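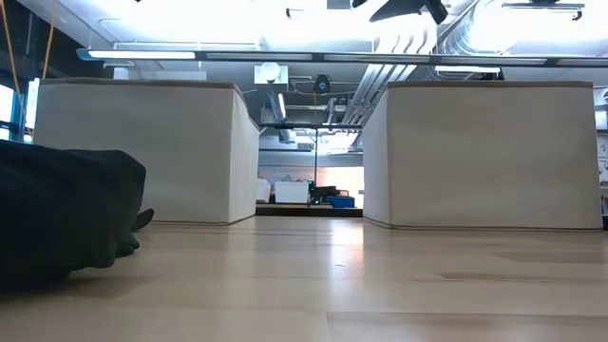

Zwei Stoffboxen auf hellem Holzboden

Forum > Reisen auf dem Wasser > Flusskreuzfahrten > Kleine Schiffe
Thema: Gostetti, Tour ab Senenden im Mai, lohnt der Aufpreis?

kielwasser_kg
06.04.2021
Moin zusammen,
wir liebäugeln mit der Gostetti, neun Nächte ab Senenden bis Tranen und zurück. Der Prospekt überschlägt sich ja förmlich: "intime Atmosphäre", "handverlesene Ausflüge", "Küche der Region". Ich habe in meinem Leben genug Prospekte gelesen, um bei "handverlesen" erst mal nach dem Kleingedruckten zu suchen. Und siehe da, die Ausflüge sind nur zum Teil im Preis drin, der Rest heißt "Entdeckerpaket" und kostet extra.
Ist jemand von euch schon mit Tekleab gefahren? Mich interessiert, ob man ohne das Paket den halben Tag am Anleger sitzt.

Tampentrine
Sind 2019 mit genau dem Schiff gefahren, gleiche Strecke. Ohne Paket geht wunderbar. In Senenden liegt man mitten im Ort, in Tranen läuft man 14 Minuten bis zum Markt. Für die Klosterführung habe ich am Eingang selbst bezahlt und war mit der Schiffsgruppe im selben Rundgang.

kielwasser_kg
Danke, das klingt schon mal anders als am Telefon. Dort hieß es, die Klosterführung sei "exklusiv für unsere Gäste".

Backbord_Bernstein
Exklusiv ist bei Tekleab alles. Auch der Kaffee.
Ich will den Laden nicht komplett schlechtreden, die Crew war freundlich, das Essen ordentlich. Aber "Küche der Region" gab es an zwei Abenden, sonst Schnitzel, Lachs, Pasta. Und der Kapitänsabend bestand aus einem Glas Sekt und einer Ansprache, in der das Entdeckerpaket beworben wurde.

Lotsenstulle
Kann ich so nicht stehen lassen. Bei uns hat die Küche jeden Abend etwas vom Markt gehabt, der Zander war der beste, den ich je gegessen habe. Das Paket hatten wir auch und ich würde es wieder nehmen. Der Begleiter an Land kannte wirklich jeden Stein, und man musste sich um nichts kümmern. Wer im Urlaub Fahrpläne studieren will, bitte, ich nicht.

Backbord_Bernstein
Welche Saison war das? Wir waren im Herbst dort, da hatte der Koch gewechselt.

Lotsenstulle
Im Mai. Kann sein, dass es daran lag.

Tampentrine
Zum Thema Kabine, weil das gern untergeht: Auf dem unteren Deck sind die Fenster klein und sitzen hoch, man sieht im Liegen nur Himmel. Die Kabinen achtern würde ich meiden, der Generator läuft nachts durch. Wir hatten Nummer 21 und haben ab der zweiten Nacht mit Ohrstöpseln geschlafen.

kielwasser_kg
Angeboten wurde uns Nummer 9, Oberdeck, "garantiert ruhig". Was ist von so einer Garantie zu halten? Bekomme ich Geld zurück, wenn es brummt?

Schleusengast
Nein. Garantiert wird die Kabinenkategorie, sonst nichts. Lest die Bedingungen, Abschnitt Routenänderungen. Bei Niedrigwasser darf Tekleab ganze Etappen mit dem Bus fahren, ohne dass der Preis sinkt. Meine Schwägerin hat so vier Tage vom Bus aus Fluss geguckt. Steht im Prospekt natürlich nirgends, da scheint auf jedem Bild die Sonne.

Lotsenstulle
Das mit dem Niedrigwasser machen aber alle Reedereien so. Das kann man jetzt nicht Tekleab anhängen.

Schleusengast
Alle machen es, stimmt. Manche erstatten trotzdem einen Teil. Ich habe nur gesagt, was in den Bedingungen steht.

Heckwelle
Ich frage mich eher, ob im Mai überhaupt gefahren wird. Mir wurde die Reise letztes Jahr zweimal verschoben, jedes Mal mit Gutschein statt Geld und einem Brief voller Vorfreude. Auf die Rückzahlung musste ich dann ziemlich drängen. Ich würde momentan keine Anzahlung leisten, solange nicht schriftlich feststeht, bis wann man kostenlos rauskommt.

kielwasser_kg
Genau danach habe ich gefragt. Antwort: "Wir finden immer eine gute Lösung." Für wen, blieb offen.

Tampentrine
Schreib eine Mail und lass dir die Frist in der Antwort bestätigen. Am Telefon erzählen die viel. Wenn sie die Frist nicht nennen wollen, weißt du auch Bescheid.

Backbord_Bernstein
Und frag bei der Gelegenheit nach den Getränken. Zu unserer Zeit war Wasser am Tisch nicht inklusive, und das läppert sich bei neun Nächten.

Lotsenstulle
Bei uns war Wasser inklusive, Wein nicht.

Backbord_Bernstein
Dann haben sie wenigstens daran etwas geändert.

kielwasser_kg
So, Mail ist raus: Stornofrist, Wasser, Busregelung, Lage von Kabine 9. Das Entdeckerpaket lassen wir weg, da hat mich Tampentrine überzeugt. Die Tour ab Tranen flussaufwärts mit dem kleineren Schiff steht bei uns auch noch auf dem Zettel, falls die Antwort so blumig ausfällt wie der Prospekt. Kennt die jemand?

Schleusengast
Kenne ich. Kein Aufzug, enge Duschen, dafür liegt man abends fast allein am Anleger. Mach aber lieber ein neues Thema dafür auf, sonst findet das hier später keiner mehr.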